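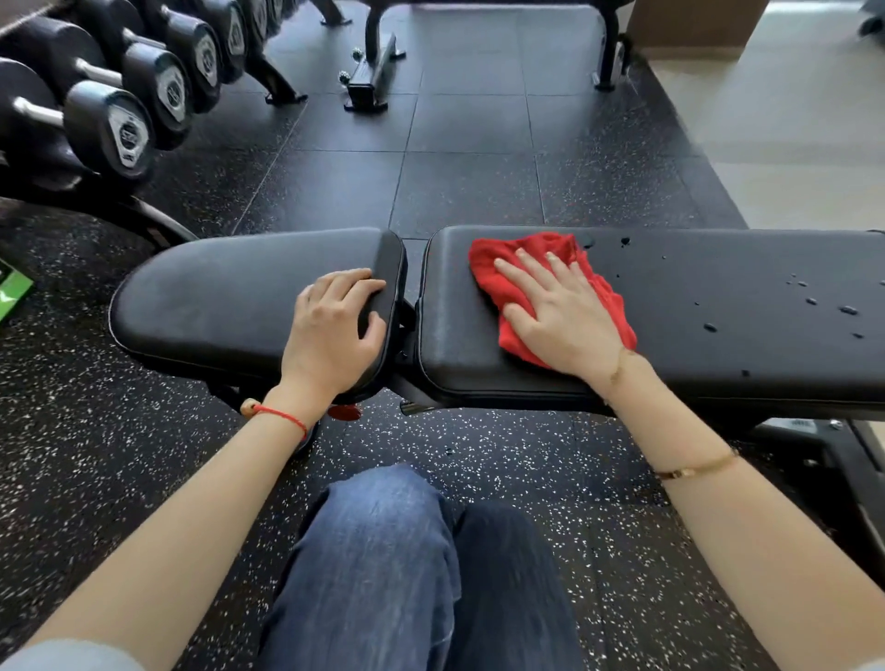 February, started 7.40

Carton line, folder/gluer - Walteo job, crash-lock bottoms. Carried over from last entry, still getting skewed glue flaps on the left side. Measured a handful off the delivery belt before touching anything. Skew is 2 mm at the worst, always opening towards the tail. Customer will take 1. So not shippable as is.

Things already ruled out (see earlier pages, not repeating it all): board grain is right, blanks are square off the die cutter, feeder gate gap fine.

8.15 - Stripped the left fold belt guard. Belt is glazed on the inside face for most of its length. Not cracked. Tracking a touch outboard. Emiliano reckons it was fitted when we had the Carrasco carton on and never retensioned after, which fits with what the log sheet says, or rather doesn't say, there's no entry at all. PLEASE write it down when you change a belt. Even just a line.

Retensioned, two flats on the adjuster. Ran slow. Skew better but wandering now, good for a bit then off again. Hate that more than a constant error.

9.05 - Counter at 1146 when I stopped for the second look. Pulled the carrier rollers under the fold section. Third one from the infeed has a flat on it and is stiff to turn by hand. Glue got in behind the bearing shield, dried like toffee. Swapped for the spare off the shelf. That was the last spare, Tindier have them but it is a week at least. Ordered four. Part number is in the lid of the red drawer, the one on the old drawing is wrong.

Ran again, 20 blanks at crawl, 20 at half speed. All inside 1 mm. At full speed it started drifting again after a few minutes so not just the roller.

10.30 - tea, and a think.

Glue. We have been assuming mechanical the whole time. Emiliano put a blank through with the gun off and marked the fold line in pencil - fold dead straight. Same blank position with gun on, skewed. So the flap is sliding on the wet glue in the compression section, it isn't being folded crooked in the first place. Should have tried that on day one. Bit annoyed.

Checked the glue pot. Level low-ish, skin on top, and somebody had thinned it. Viscosity cup came out well under what's on the sheet, I did it twice because I didnt believe the first. Drained, flushed the line with warm water until clear, refilled from a fresh drum. Nozzle 2 was half blocked and spraying sideways, soaked it and poked it through with the brass wire (not the steel one, that's how we lost the last nozzle).

11.50 - back up. Compression belt pressure up slightly at the front, left the rear alone. Full speed, no drift that I can see. Took a blank every few minutes and put them in a pile in order, measured the lot after. Worst was 0.6. Most of them you would struggle to get a reading at all.

Left it running over dinner with Emiliano watching. Counter said 3515 when I got back and he had only thrown out a few, all from one bad stack of blanks with a nick on the leading edge. That's the die cutter's problem - the nick is too heavy on the third cut from the gripper side, wants grinding back a bit. Told the cutting side, they said they know.

Settings as left:
fold belt L - two flats tighter than previous mark, new mark in white paint pen
fold belt R - not touched
glue - fresh drum, NOT thinned, cup test at start of every shift please
nozzle 2 - cleaned, watch it
compression - front up one notch

Pressure gauge on the air supply says 1013 whatever you do to the regulator, needle is stuck or somebody has fitted one in the wrong units off some other machine. Ignore it and go by the one on the wall untill a new one turns up.

Still to do
- new left belt, the glazed one will not last. Ask Flalthorpe if they still do the ribbed type, the smooth ones go like this every time
- go round the rest of the carrier rollers by hand with power off, I only did the first six
- lid for the glue pot that fits
- find out who is thinning glue and why. If it's because it was stringing in the cold then the answer is to bring the drum in from the loading bay the night before

14.20 - Walteo pallets one and two wrapped and labelled. Third started. Sample carton from each one is on the windowsill behind the bench, don't use them for screws.

Workshop notes, folding and gluing section - queries to the bench phone or leave a slip in the tray | © Carton line workshop | Back to top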